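February, 14:30
Workshop notebook, key issue and labeling

Key 103 was withdrawn from the cabinet at the request of F. Okoro and will be reissued on a strap. The register lists it under store room 216. The entry is to be amended once the tag has been written up.

The split ring supplied by Kudora was rejected as too stiff for regular use. A plain ring is to be used in its place. Tags follow the existing color order, with lilac reserved for the store rooms. G. Uddin to confirm that 30 blank tags remain in stock.
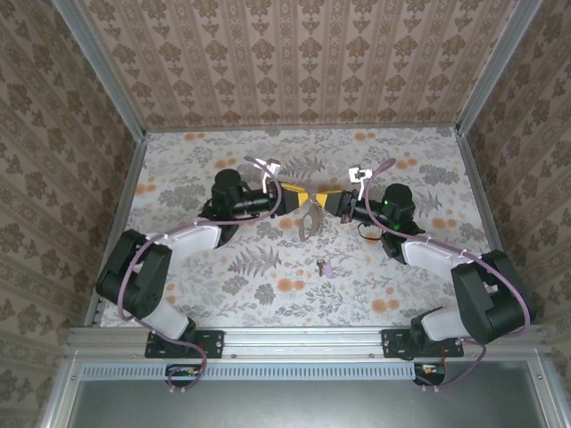

Strap with metal ring; key and lilac tag on the work surface.

Assembled sets are to be signed for by B. Anozie before they return to the cabinet. Spare straps are kept in drawer 3.

Outstanding: second key for 216, not yet returned by Y. Haruna.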